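Perception stack pre-run check, Plonar cell
Inspected by: Huệ Mạch
Oct 7, 2024

1. Fiducial detection at startup - PASS. Tag ID resolves on first query.
2. Extrinsics file matches current mount - PASS. Last edited in April, checksum unchanged.
3. Clock sync, tracker to planner - PASS with comment. Offset up to 13 ms after a cold start, settles without a restart.

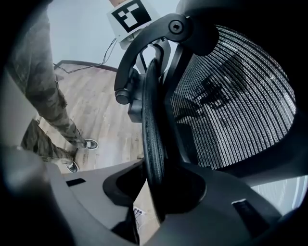
4. Pose filter rejects ambiguous tag solutions - FAIL. Flipped normals accepted twice at shallow viewing angles. Raise the reprojection threshold check ahead of the filter and rerun.
5. Planner stops on stale pose - PASS. Timeout set to 51 ms in config.
6. Log rotation - NOT CHECKED. Disk quota change pending with Warrick Pearce.

Item 4 blocks release to Wetstead. Recheck 4 and 6 only.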